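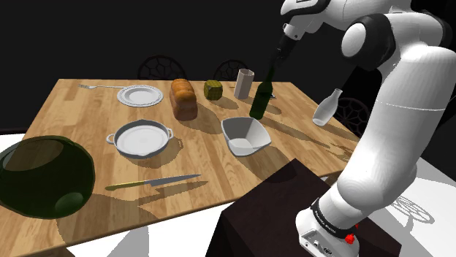
Can a robot arm clear a dinner table yet?

Parts of it. An arm bolted in one spot can pick up a good share of what's on a table if somebody has set it up for those items, but the full job, with scraping, stacking and loading the dishwasher, is still faster by hand.

Posted 13th July by Camacho
14 comments

More background on what I'm after. I help run the kitchen at a small guesthouse. We have one long table and the same dishes every night. A sales rep told me an arm on a stand could handle the clearing by next April. I don't need it to be fast. I need it to not break things, and I need to know what my people would still have to do. We already have a floor robot and I'm happy with that, but a floor is one flat thing and a table has forks, bowls, bottles and half a loaf of bread on it. Has anybody tried this, or is it still only good for videos?

Grikdale
31 people found this helpful

I worked on a packing line with two arms for a few years, so this is from the shop-floor side. Ours did well because every carton came in the same way up, at the same place. If a carton fell over, the arm stopped and one of us walked over.

Your table is the opposite. A bottle is one of the easier things, because a two-finger gripper can close on the neck and lift straight up. A plate lying flat is harder. There isn't much to grab except the rim, and a fork is worse because it's thin and sits right against the wood. Knives I would keep picking up by hand no matter what the rep says.
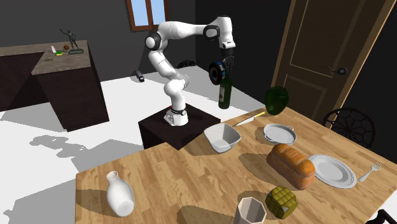
Bottle held by the neck over the far side of the table, simulated kitchen.

Ask the rep these before you sign anything:

What does it do when it drops something?
Can it reach the whole table from where it stands? If the base doesn't move, the far corners may be out of range.
Who teaches it a new dish when you change your plates?
Has it been run on a real table, or only in simulation? Simulation is a fair way to test reach and grip, but there's no gravy in it.

We once went through roughly 200 cartons before we trusted a small change in the gripper. I'd want at least that many lifts with your own glasses.

Skimbridge
2 people found this helpful

just get a bus tub and a cart. cheaper

Hustmont
9 people found this helpful

Agree with most of what Grikdale said. One thing to add — the clearing is only part of the chore. Somebody still scrapes the plates, wraps the bread and wipes down the wood, and wiping around things that are still on the table is its own problem. If the arm takes the bottles and cups and your staff does everything else, work out how many minutes that saves you. At our place it came to two a night, so we passed.

Search this topic Go Advanced
Contact us | Copyright | Back to top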